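The House Rules

Eleven pages, stapled. That's the rulebook at Arard, and Helmut Hagedorn wrote most of it in August, on evenings, after a near miss with a tool changer that hurt only a coffee mug.

He reads from page one without looking down. Speed first. In setup, with a person inside the line, the arm is capped at 40 millimeters a second. Not 50. Not "slow". A number, written on the card by the cell door, initialed by whoever set it.

"Slow means something different to everyone," he says. "Forty doesn't."

Then the screws. Every fixture gets bolted, and the bolts get checked at the start of a shift. Boring. People skip it. At Skomgate they skipped it, he says, and spent a whole winter chasing an error in the software that was a loose plate.

Most shops lean on the big published standards and stop there. Hagedorn has no quarrel with those. But they were written for everybody, and a bench with one arm on it has its own habits — who walks behind it, where the stop button hangs, which cable gets kicked. Hubáček, the consultancy he worked for before, used to hand clients 800 pages in a binder. He never saw one with a bent spine.

So, short. Contact tasks have their own page. Pushing a small part across a board looks harmless and gets treated that way, which bothers him. Force limit set before the first touch. Start layout written down, piece by piece, so the next person can put it back. Fingers stay off the board while the arm has power, even to fix one peice that's crooked. Especially then.

Logs too. The team is on run 1641, and each has a line: date, operator, limit, what went wrong. "Nothing" is allowed. Blank is not.

Flular, a smaller outfit down the road, asked for a copy this spring and took 19 of the rules word for word. Dropped the rest. Hagedorn is fine with it, mostly. He'd of kept the one about headphones.

Next revision is half done. He wants page four shorter, and he wants the part on handovers moved up front, before the speed card. 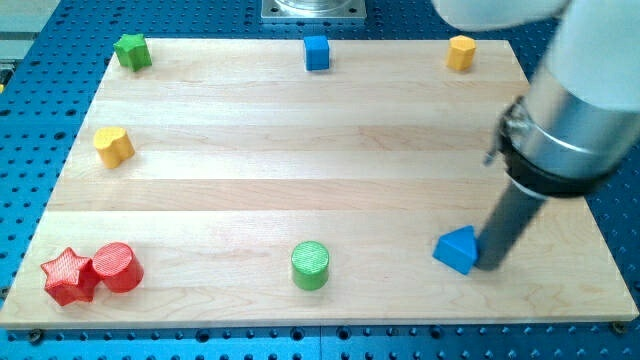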